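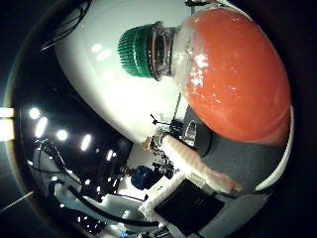 Last changed: July, 11.52 pm

I've renamed the dog again. He was Biscuit in the first draft, then Gravy for most of the spring, and as of this afternoon he is Mr Pemble, which makes him sound like a man who comes to look at the boiler. I laughed out loud in the kitchen and then had to go back through the whole manuscript swapping it over, and of course I used find and replace, so there is now a scene in the school canteen where Elsie asks for "mash and Mr Pemble". I'm half tempted to leave it in.

So, the state of things. Book two is 163 pages in layout and 54 of those still have a grey box on them where a drawing ought to be. Some of the grey boxes have notes in them from me to me. One says "funny face??" and one says "you know the thing with the stairs" and I do not know the thing with the stairs. I've been through every notebook. There's a staircase in the bit where the orchestra gets locked out, but the box is forty pages before that, in the middle of a conversation about crisps.

Kalliopi rang just after nine this morning, before I'd had my toast. She is a wonderful editor and she has a phone voice that goes up at the end when she's about to take something away from me. Today it was the dream sequence. She thinks it slows everything down just as Elsie's about to find out who's been sending the notes, and she thinks readers of ten or eleven will flip straight over it to see what happens. I said but it's got the giant recorder in it. She said yes, she had noticed the giant recorder. We left it that I'd "have a look", and we both know what that means, it means it's going.

(It is quite a good giant recorder though. It has little legs. I might put it on my wall.)

I did my sulk in the garden for a bit and then had another read, and the annoying thing is how much faster the chapter goes without it. You get Elsie Bickerstaff coming out of the science block with the third note screwed up in her fist, and you turn over and there she is at the notice board, and she's recognised the handwriting. Bang. With the dream in, she goes home, has tea, has a bath, goes to sleep, gets chased by a woodwind instrument and THEN sees the notice board, by which point I'd have gone off to find a biscuit myself. So I've moved it into the folder called Maybe, along with the school trip to the sewage works and the twin cousins.

It does mean the numbers are all off now. Losing four pages from the middle means the double spread in chapter nine falls across the wrong two pages, so you'd have to turn over in the middle of the wheelie bin avalanche. I've asked Dwight whether we can shuffle the chapter openings. He replied with one word, "possibly", which from Dwight Lemieux is practically a marching band. He's been designing the inside of these books from the beginning and I still couldn't tell you whether he likes them. He once wrote "good bin" next to a bin I'd drawn and I thought about it for a week.

Spent the rest of the morning on faces. Book one got away with a lot because Elsie was new at Fernley and on her own for much of it, so I only really had to draw one person looking worried, over and over, from slightly different sides. In this one she's got friends, which is lovely for her and murder for me. There's a lunch table scene with the whole gang of them and they've each got to be recognisable even at the size of a thumbnail. I've given Tobes the enormous fringe. Priya has the collar. Marcus I have been struggling with since March, he just comes out as a potato with a rucksack on. Today I tried giving him very long eyebrows and it helped! He looks as if he's always about to ask to be excused. I drew him down the whole side of a page getting more and more eyebrow and I think I've cracked it, though I'll see how he looks in the morning, I've been caught out like that before.

The new brush pen is a disappointment, by the way. I'd been told the Endard ones were good for lettering and maybe they are if you've got a lighter hand than mine. Mine goes fat on the downstroke and then sulks. All Elsie's shouting is meant to be in that scratchy, cross sort of lettering and it's come out looking like the front of a cake shop. I'm going back to the old dip pen and the horrible nib with the bend in it, which I should throw out and never will.

After lunch I walked up to Kostiuk to pick up the order and see what was on the tables. I always tell myself I'm only going to look at other people's covers for research and then I come out with a carrier bag. The whole of the nine to twelve section has been turned round, so the funny books are by the window now and the sad ones with horses are where the funny ones used to be. I watched a girl of maybe nine stand and read an entire chapter of something with a yeti on the front, rocking a bit on her heels, while her dad looked at his phone, and she snorted twice. Twice! I wanted to know what page she was on. I did try to see without being peculiar about it. I'd give a good deal for a snort like that.

Book one was on the bottom shelf, spine out, two copies. I turned one face out. I'm not proud. Then I felt I was being mean to the author next along, whose book I'd covered up a bit, so I turned hers out too and then the shelf was too full and a whole lot of them slid over sideways, and I had to crouch there putting them back while a man waited to get past with a buggy.

Bought: the yeti book, obviously. Also the new one by Periklis Moschos, the one told completely in detention slips, which I've been pretending not to want to read because I'm jealous of the idea. I read half of it on the bench by the bus stop and let two buses go. It's really very good. There's one slip where the teacher has filled in the reason as "Humming (with intent)" and you know straight away who's been humming and why, and what sort of teacher it is as well. I get so bogged down explaining things. I went through today's pages when I got home and crossed out every line where Elsie tells you she's embarrassed when there's a drawing right next to it of her with her jumper pulled up over her head. There were a lot. The pages look much better with some air in them.

Oh, and the school visit. Prodromos Deligiannis wrote back, he runs the library at the big secondary on the hill, and he'd like me to come in and talk to the new Year Sevens when they start. They're reading the first one over the summer, all of them, whether they like it or not (his words were "warmly encouraged"). He asked if I could do something on being nervous about changing schools. I said yes before I'd thought about it, and then spent the whole of the washing up thinking about my own first day, when I went to the wrong building, sat through an entire register in somebody else's class and answered to the name Deborah because I didn't like to make a fuss. I was Deborah till break. I've never put that in a book because it seems too silly to be believed, but perhaps I'll tell them that one. Or perhaps it's what Marcus needs! He's got no chapter of his own at the moment and he's exactly the boy who would be Deborah till break.

I've scribbled that down on the back of the Kostiuk receipt so it doesn't go the way of the thing with the stairs.

Still haven't heard from Pliltska about the cover. They sent three roughs ages ago and I liked the green one with the lockers toppling like dominoes, and everybody else liked the orange one, where Elsie's being carried along the corridor by the crowd with only her hand and her clarinet case showing. I've come round to it. I stuck all three on the fridge so I'd stop having opinions and after a few days the orange one was the only one I was still looking at when I went to get the milk. My neighbour's boy picked the orange one as well, without so much as a glance at the others, and then asked if there was any squash.

It's nearly midnight and I've still got ink on my elbow, I have no idea how anybody gets ink on an elbow. Drew three finished pages today, if I count the one with just the hand dryer on it, and I am counting it. Tomorrow is the fire drill, with the entire school on the netball court in the rain, so that's hundreds of tiny wet heads. I could put most of them under umbrellas. Would they be allowed umbrellas in a fire drill? I'll have to ask Prodromos, and I need to ring Kalliopi back before ten and own up that she was right about the recorder.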